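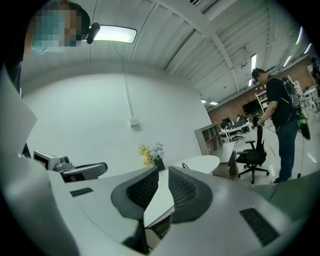 Ticket 2799
Site: Jenda building, Room 126
Category: Lighting
Subject: Flicker and buzz over the white desk, panel and tubes
Status: Open, parts on order

Opened, 9:10 am

Hi Pirnier folks! Me again from Room 126. I know I only closed my last ticket a little while ago (the door closer is great, thank you, it no longer slams) but now it's the lights.

What's happening: the rectangular light panel over the white desk flickers. It isn't all the time. It'll behave for an hour and then do a little flutter, like somebody passing a hand in front of it, and a few seconds later it's steady again. On top of that there's a buzz coming from the side with the tubes, which gets louder toward the end of the day, or maybe I just get more tired of it. The two small recessed lights back by the brick wall are fine as far as I can tell.

When it started: sometime in August, I want to say after the Lida dimmer was swapped out by the door, but I wasn't keeping notes then, so please don't hold me to it.

What I've tried: turning everything off and on again. Feeling silly. Turning it off and on again.

How bad is it: we can still work, but it's giving a couple of us headaches. The ceiling in there is white and ribbed, so when a light flutters you get it bouncing off all the beams and it feels like the entire ceiling is twitching.

Reply from Pirnier help desk, 10:02 am

Thanks for the details. Before we send someone, can you tell us: 1) does the flicker happen with the dimmer at full, 2) does the buzz stop when the tubes are off and the panel is on, 3) is anything large plugged in on the same wall when it happens? Please don't open any fixtures or get up on the desk.

My reply, 10:20 am

Will do. And I promise to stay off the desk (I had thought about it).

I'll keep a log right in the ticket so it's all in one place, if that's OK with you.

Log

10:35 am. Dimmer pushed all the way up. Panel steady, tubes steady. Buzz present but low. I stood under each tube in turn with my head tipped back like I was watching for planes, and I think it's worst under the one nearest the corner. Hard to be sure, the sound moves around in there.

11:05 am. Still at full. No flicker at all in half an hour, so naturally I was about to write that it had cured itself.

11:20 am. Took the dimmer down to about the middle, where most people like it. Flicker in under a minute! Two quick ones, a gap, then a long wobble. Panel only. The tubes didn't change that I could see, but the buzz got noticeably louder.

11:25 am. Back up to full. Flicker stopped. Buzz went down.

11:30 am. Middle again. Flicker came back. I feel like a real scientist.

11:50 am. Question 2. The tubes and the panel are on separate switches, thank goodness. Tubes off, panel on, dimmer in the middle: no buzz, still flickers. Panel off, tubes on: buzz, and no change when I move the dimmer. So I may have two problems and I've been treating them as one. Except then why did the buzz get louder at 11:20? Maybe I was listening harder. I'm leaving it in here in case it means something to you.

1:15 pm. Question 3. Unplugged everything I was allowed to unplug along the wall, plus a desk fan and the kettle, which I'm aware isn't supposed to be in there. Dimmer in the middle. Flickers just the same. Plugged it all back in. Made tea.

1:40 pm. Someone suggested the sun might be making it look worse in the morning. Drew the blinds and tried again. Same flicker, just gloomier.

2:30 pm. Found the paper sleeve from the new dimmer in the drawer under the sign-in sheet. It says Lida on the front and then a lot of small print about only using it with fixtures marked dimmable. I have no idea if our panel is marked dimmable. Is there a way to tell from the floor? I can make out a label by the black trim with my glasses on, but I can't read it.

Reply from Pirnier help desk, 3:05 pm

Very helpful, thank you. Please leave the dimmer at full for now. Our records show a Yan driver on the panel, fitted before the dimmer change. We will send an electrician with a ladder. The tubes look like a separate item and we'll check those on the same visit.

My reply, 3:12 pm

Full it is. I've put a bit of tape over the slider so it stays put, with a note asking people to leave it alone. It's very bright in there now but I'll take bright over twitchy.

Is it all right if things stay on the white desk during the visit, or should I clear it? It takes me a while to shift everything and I'd like to know ahead of time. There's also not a lot of space to stand a ladder next to it. I measured the gap on the window side and got 44 inches, if that helps whoever is choosing the ladder.

Reply from Pirnier help desk, 3:30 pm

44 inches is fine for our small one. Please clear the half of the desk directly under the panel and cover anything you'd mind getting dusty.

Visit notes (typed by me, the electrician was happy for me to add them)

In at 8:45 am, gone before 10. Took the cover off the panel and read the driver label out loud for me: not rated for dimming. So the small print was right. At full power it gets what it wants, and in the middle the dimmer and the driver argue with each other. Nothing dangerous, but it'll wear the driver out if we keep doing it.

The tube nearest the corner had a loose end. It was reseated, and the buzz there is gone. There's a fainter one left from the next tube along, which has an old ballast. That one's going on the parts list with a dimmable driver for the panel.

The recessed lights by the bricks were checked while the ladder was out. All OK.

Where we are now

Dimmer taped at full. No flicker since. Buzz is down to something I only hear when the room is quiet. Waiting on the Yan driver and the ballast, and I've been told 3 weeks for both.

One more thing for whoever picks this up: could the fitter call the front desk before coming up? I'll need a bit of warning to clear my half of the desk again, and the dust sheet has gone back to the supply closet on the floor below.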